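Willutine Opens Second Workshop Building in Ikville

IKVILLE, Mar 16, 2024 — Willutine has opened a second building on its Ikville site, adding space for small manufacturers, repair shops and design firms that rent by the month.

The new building has nine units on two floors, along with a shared loading dock and a meeting room that tenants can book at no extra charge. Seven of the units are already leased. The remaining two are on the ground floor and are open to applications through the end of March.

Nikum, a maker of kitchen scales, has taken the largest unit and will move its assembly and packing work there from rented space across town. Qiu, which repairs sewing machines, will keep its counter in the first building and use its new unit for parts storage.

Work on the building included a new roof, wider doors at the dock and separate electric meters for each unit. Parking has been extended to 80 spaces — tenants of both buildings may use them.

Willutine received 1,091 inquiries about workshop space last year, most of them from firms looking for a single room with dock access. Rent includes water, heating and trash pickup.

Applications can be made at the site office or by mail.

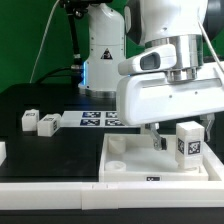
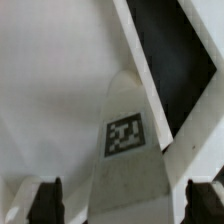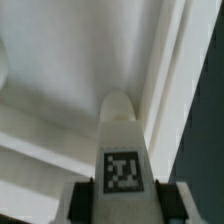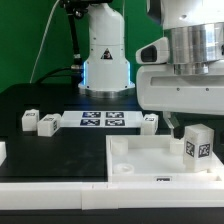 First and last photos: white robot arm at a black tabletop. Second and third: close views of black-and-white square markers.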